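6/19/20 – bench supplies, Kandpal side

Finally got to the first aid and small supplies bits, which I've been promising to sort out for weeks. Everything had drifted into one drawer with the Hostska sample bags and I was sick of digging past 697 twist ties to find a bandage!

Plan for now: the peach organizer keeps whatever we grab day to day, and the green box with the lid is for things that travel over to Berkside. I started with the organizer because the tall slots are perfect for packets (long ones go in upright, so you can read them without pulling them out). Cartons can lean in front. Tiny stuff goes in the low compartments, though I may regret that when I'm fishing for it with gloves on.

The green box is slower going. I want 2 layers in it eventually, flat things on the bottom, and I keep changing my mind about what really needs to travel.

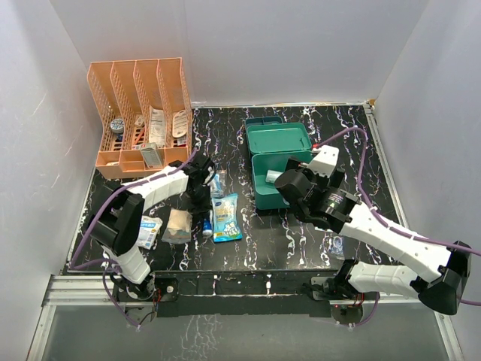
## Still to do

- Decide on the green box. Not much in it yet apart from a little white cylinder, and there's plenty of depth left.
- Labels for the organizer slots. The Dikska ones peel, so masking tape and a marker it is.
- Check dates on all the packets – I did 5 and got bored.
- The teal container behind the green lid: keep it or give it back? I'd vote keep, we could use it for refills.
- Order 3 more rolls of gauze, the narrow kind.

If you take the last of something, please write it on the pad by the sink. And if you hate the slot order, move things around and tell me, I'm not attached to it. Round tub stays on the left though, I've already got used to reaching for it there.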